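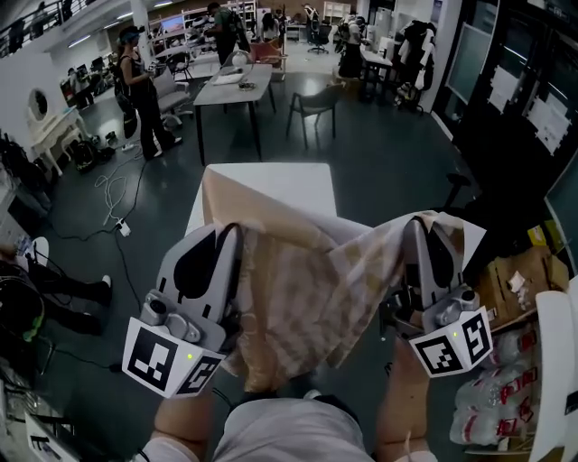

How do you teach a robot to fold a shirt?

Robots are not born knowing stuff. Nobody is born knowing how to fold, you had to learn it too. Somebody showed you, probably more than once.

Robots can learn by being shown. But a robot has no fingers like yours. So if you fold with your bare hands it can't really copy you. Different shape!

The fix – give the person robot hands.

The Mosex Hand Pair

This is a kit from a company called Drulach. Two gray grippers, one for the left and one for the right. A gripper is a robot's version of a hand. Most robots use them for picking up and letting go. With this kit a person holds the grippers and does the job with those. Pinch the cloth. Lift. Put it down on the table. Again. And again.

Try it at home with two pairs of kitchen tongs and a dish towel. Go on. Harder than it looks, right? The corners get away from you.

What are the funny square patterns?

Each gripper has a white block with black square patterns on it. They look a bit like the codes you scan with a phone. They are called markers. A camera looks at a marker and a computer works out where the block is and which way it is tilted. Block moves, hand moves. So now the computer knows the path the hand took thru the air.

There is a tiny green light up there as well. Kids always ask about the light first. It's just an indicator light, a little light that tells people something about the machine. Your toothbrush charger might have one.

Why cloth?

Cloth is really hard for robots. A toy brick is the same shape every time you pick it up. A cloth is never the same twice. It sags in the middle, it flops, it hides its own corners underneath. See-through cloth is extra tricky – the computer can mix up the cloth with whatever is behind it.

So one try is not enough. Jennylyn Soriano teaches folding with the Mosex and her team set a goal of 2000 tries for one kind of cloth. She does 30 and then takes a break. Arms get tired. Robots' arms don't, lucky them.

What happens to all the tries?

They go into a computer program called Cevo. It looks for what the good tries have in common. Then a real robot with the same kind of gripper has a go. The first go is usually bad. Thats fine. People look at what went wrong, do more tries, and teach it again.

Is the kit any good?

We asked three people who use it.

Wilfredo Sison likes that you can learn it fast. He needed 10 minutes.

Lucie Gill says the grippers feel heavy after a while, and she wishes they came in a smaller size.

Ziad Sayegh wants softer finger tips for thin cloth.

Can kids use one? Not this one, it is made for grown up hands. Drulach says a school version is planned for February.

Words to know

Gripper – a robot hand
Marker – a pattern a camera can find easily
Indicator light – a small light that tells you something about a machine

Written by Jocelyn Quiambao, August 9, 2026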